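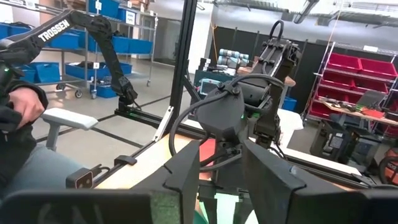 What is the best way to store small parts in a shared workroom?
Small parts keep best in labeled bins on open shelving with wheels, so the whole lot can be rolled to the table where it is needed and rolled back when the work is done.

Jarico Opens Sign-Ups for Its Workroom Tidy-Up Program

Stekent, 3/6/21 - Jarico, the family-run supplier of shelving, bins and worktables, is pleased to announce that sign-ups are now open for its Workroom Tidy-Up Program, a hands-on service for shops, labs, school workrooms and anyone else who shares a table with other people and would like to find the tape measure on the first try.

The program grew out of a long winter of phone calls. Customers would ring up to order a set of bins and end up telling the whole story of their back room: the drawer that won't shut, the box of cables that has moved three times and never been opened, the good scissors. Jarico's staff liked those calls so much (and learned so much from them) that they began offering to come out and have a look.

"People think they need more space, and sometimes they do, but very often what they need is a cart," said Sushil Singhal, who founded Jarico and still loads the van himself on delivery days. "You put the bins on the cart, you give the cart a place to live, and you mark that place on the floor with tape so it goes home at night. I have been saying this to my own family for years and I'm glad somebody is finally listening."

Each visit begins with a walk around the room and a good long talk with the people who work in it. Everything on and under the tables is then sorted by how often it gets picked up. Things in daily use stay within arm's reach of the chair, and things used now and then go into bins on a gray metal rolling shelf unit. Whatever is left is set aside in a holding box until the customer has had time to think it over. Bins come in blue and in clear, in sizes that sit side by side on the same shelf, and small white labels are included with every order.

Floor marking is part of the service too. Black tape is the standard choice for pale concrete, and yellow is available for darker floors. Yutong Xie, who plans the room layouts, likes to lay the lines down only after the tables have been used for a few days in their new spots.

"Everybody sits a little differently and everybody pulls the chair out farther than they think they do," Xie said. "So we wait, we watch where the chairs end up, and then we come back with the tape. It makes for a second trip, but the lines stay put after that, and I would much rather drive over twice than peel up a whole aisle."

The program was tried out beginning in November with 37 workrooms in and near Stekent, among them the repair shop at Plosavach and the sewing studio run by Garnet Petrenko, who signed up for one cart and now owns four.

"I had thread in coffee cans and zippers in shoe boxes, and I knew where all of it was, which was lovely for me and terrible for my students," Petrenko said. "Now they go straight to the bin and help themselves. I do miss the coffee cans a bit. I kept two for the buttons."

A standard visit covers one room of up to 400 square feet and includes the layout plan, the floor tape and 20 bins with labels. Rolling shelf units, wooden tabletops and extra bins are priced separately and can be added at any point, including on the day. Larger rooms are welcome and will simply take longer. Customers are asked to have someone on hand who knows what the odds and ends are for, as Jarico will not throw anything away without being told to.

Sign-ups are taken by phone or at the Jarico showroom on Saxena Street, where a sample workroom is set up for visitors to poke around in. Siu-ming Peng handles the calendar and will be happy to talk through dates, parking, stairs and freight elevators.

Media Contact
Harish Maurya
Jarico, Saxena Street, Stekent
Photos and a price sheet are available on request.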